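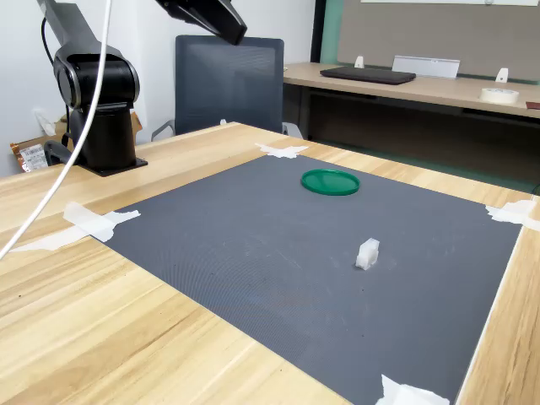 Week 4: Colour fastness in domestic textiles

Reading: Kioko, chapter 2, and the Dustard dye trials handout. Bring both to the tutorial.

Colour fastness is the resistance of a dyed or printed textile to change when it meets washing, light, rubbing or perspiration. There are two separate effects to record. The first is change in the colour of the specimen itself. The second is staining, where dye moves onto a neighbouring fabric. A cloth can do well on one and badly on the other, so give both grades every time.

Grey scale grades

Grades run from 5 (no change) down to 1 (severe change), with half steps between. Light fastness uses the blue wool scale, where the top grade is 8. Students mix these up in the exam each year. A 4 for washing is good. A 4 for light is only moderate and would be a poor result for curtains.

Fibre and dye class

Cotton and viscose: reactive, direct and vat dyes. Reactive dyes bond chemically with cellulose and wash well if the unfixed dye has been rinsed out. Direct dyes are held by weaker forces and bleed more readily, although an aftertreatment helps.

Wool, silk and nylon: mainly acid dyes. Wash fastness varies a good deal within the class.

Polyester: disperse dyes, applied at high temperature or with a carrier. Watch for sublimation during pressing.

Rubbing

Dry and wet rubbing are graded separately. Wet results are usually lower, particularly for dark shades. Indigo denim is the standard case: the dye sits near the outside of the yarn and comes away with wear.

Tutorial questions to prepare

Why might a navy cotton towel stain a white one in the first few washes and then stop?

The Wokholm specimen is graded 4-5 for colour change and 2 for staining on nylon. What would you write on the care label?

Which dye class would you choose for a viscose lining, and what would you give up by choosing it?

Written answers go to Beatrice Sang before the tutorial. Brijesh Ahuja is marking the November resubmissions, so send any queries on those to him.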